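The "heritage" work jacket, and what the word is doing on the label

Every December my inbox fills with the same jacket. It goes by different names, but you know the one: hip length, boxy, three or four patch pockets, a collar that folds flat, usually in a blue somebody has decided to call "French." This year there are more of them than ever, and the prices have gone up again. The new one from Bumton costs 700 dollars. It's a cotton jacket with no lining.

I like chore coats. I own 2, both bought used, and I wear the older one most days until it gets too cold. So this isn't a complaint about the jacket. My quarrel is with the copy that comes stapled to it.

Take the Bumton listing. It says the coat is "cut from an original pattern worn by dock workers." Which dock, and when? I wrote to ask and got back a cheerful paragraph about craftsmanship and a code for free shipping. The shop at Mensah says theirs is "based on archival garments," and when I asked to see a picture of one I was told the archive is private. Maybe it is. Maybe the archive is a rack of old coats in the design office, and I wouldn't mind that at all if they'd just say so. Most good reproductions start with someone buying an old coat and taking it apart on a table.

Colette Picard has been selling secondhand workwear for a long time and is much harder to impress than I am. I showed her the photos of the Bumton coat and she went straight to the armholes. "High and narrow," she said. "You couldn't lift a crate in that. You could lift a coffee." Old work coats tend to be generous through the shoulder and the upper sleeve, and on a hanger they look a bit shapeless. The new ones are trimmed in exactly those spots so that they'll look good over a T-shirt. Fine by me, but then the pattern has been changed and "original" is the wrong word.

Then there's the fading. Cimon will sell you a coat "pre-worn by hand," with pale elbows and a frayed cuff, for more than the plain one. I've looked at a lot of coats that got their wear the slow way, and the damage is rarely so even. One cuff goes and the other hardly changes. The pocket on the side of the working hand gives out at the top corner. There will be a mystery stain and a button that doesn't match. The Cimon coat is faded the same amount on both elbows, like a pair of bookends.

Kuldeep Kaushik, who does repairs and alterations and sees these things after a year or so, has a more practical gripe. The finishing treatments can leave the cloth thin right where it's meant to look lived in, and he ends up patching coats that have barely been out of the house. He'd tell you to buy the plain version and wait.

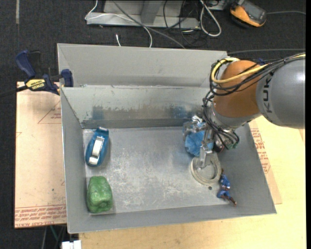
Scuffs and scratches on bare metal, with some chipped paint on the back wall.

So what would I buy? If you want new, the Pundov coat is the one I'd look at first, mostly for what the listing leaves out. It gives the weight of the cloth, the shrinkage after a wash, and the chest measurement for every size. No dock workers. The pockets are double stitched, the buttons are plain, and the sleeve has room in it. I do think it runs long, and the collar is stiffer than I'd like — try it on if you can.

If you want old, be patient and be suspicious. One big resale site had 2,547 listings under "vintage chore coat" when I checked. I opened 9 of them at random and 4 had care labels with a web address printed on them. Ask for a photo of the inside seams and of any label, and ask for the measurements laid flat. A seller who knows the coat will have them ready. A seller who answers with a story about somebody's grandfather may be telling the truth, but you still don't have the chest size.

Letters about last issue's piece on waxed cotton are still coming in, and I'll run a few next time, including the angry one.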